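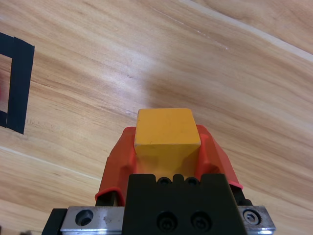
Oğuzhan Başaran's objection, when we first showed him the numbers, was that a dropped block is the kindest failure a gripper can offer, since at least everyone knows it has happened. The ones to worry about, he went on, are the grasps that slip a little and then get logged as good. We did not agree with him at the time, and we spent a good part of July finding out that we should have.

5.2 Silent slip during transport

Figure 4. Wrist view of the gripper holding the yellow block between its two fingertips, above the taped wooden tabletop used for the placing trials.

The placing task is a simple one, and we chose it for that reason. The arm picks up a block, lifts it, carries it across the table and sets it down inside a target area. Over 1,000 trials the controller reported a successful grasp whenever the finger position stayed within its limits from the moment of closing until the moment of release. By that measure the system did very well, and we were happy enough to begin writing it up. It was only when we went back through the wrist recordings, looking for something else entirely, that we noticed blocks arriving at the target tilted or turned from the way they had been picked up.

We then reviewed every trial by hand, which took a good deal longer than running them had. In 19 of the trials marked as successful, the block had turned between the fingertips while the arm was moving. In 11 of those it was still turned when it was released, and it came to rest partly over the boundary of the target. The controller had noticed none of this. A cube that turns about the line between the two contact points does not have to change the gap between the fingers, and the gap was the only thing we had asked the controller to watch.

Our first guess was the obvious one – the grip was too weak – and so we raised the closing force. This helped less than we had hoped. The blocks that turned had mostly been picked up above or below their middle, so that the weight hung to one side of the contact, and a firmer squeeze simply delayed the turning until the arm slowed down at the end of its path. We also suspected the soft covering on the fingers, and we swapped in a fresh pair from the Danilby bench for a set of 100 trials. The turning was still there, in much the same part of the path, and we put the old pair back.

What did help was a rather plain change. The Zunder controller now pauses after the lift, compares the upper edge of the block in the wrist view with its direction at the moment of closing, and makes the same comparison once more before release. If the two disagree by more than a set angle, the arm lowers the block where it is and tries again. The pause makes each trial a little slower, and our colleagues at Bidham, who would like to run the same task at full speed, have told us so more than once. We have left it in all the same, and the results in Section 6 were collected with it switched on.

A word is owed here on safety. With a light block, a bad release costs nothing beyond the trial. The Özkan cell uses the same success signal to decide when its guard may open, however, and there a part that has turned in the grip could be let go early or in the wrong place. We have asked that the signal no longer be used for this purpose until a separate check of the held part is in place, and we would urge anyone borrowing our code to do the same – the older version reports a grasp as good on finger position alone, and it gives no warning that it has looked at nothing else.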